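Frøydis Isaksson has been tuning church bells, or talking people into tuning them, since she was in her twenties, and she still gets up from her chair to show how a clapper swings. "You feel it in your ribs first!" she says, laughing.

Her favorite is the old bell at Feker, cast in 1603 and hung again in 1804 after the tower was rebuilt. It weighs 587 kilos. "It's a little flat, and I love it for that. Every kid in town can hum that note — ask them."

She climbed up for the first time in April, with a borrowed flashlight and the wrong shoes. There are 40 steps to the ringing room and then a ladder. "I sat up there until my hands went numb, just listening to it fade."

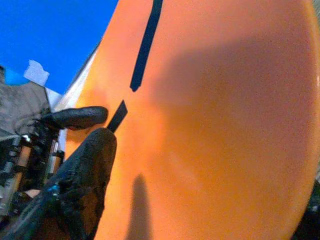
These days she spends more time teaching than climbing. Her beginners start on handbells at Flarkden, and some of them go on to the tower at Salazar, where the ropes are kinder. "They come down grinning, every single one. Then they want to know when they can go again, and I say tomorrow, if your arms still work!"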